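Wenano gripper: dropped grips FAQ

Why did my gripper let go of an object halfway through a lift?
In August we traced this fault to a loose pivot screw. It affects grippers with over 200 hours of use.
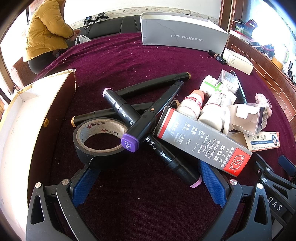
Which objects set it off?
Mostly thin, round ones. Crossed art markers like these slip first, and a roll of tape can too. Stop after 2 drops.

Can I tighten the screw myself?
Yes. Power off, wait 5 minutes, then turn it until the jaw stops rocking.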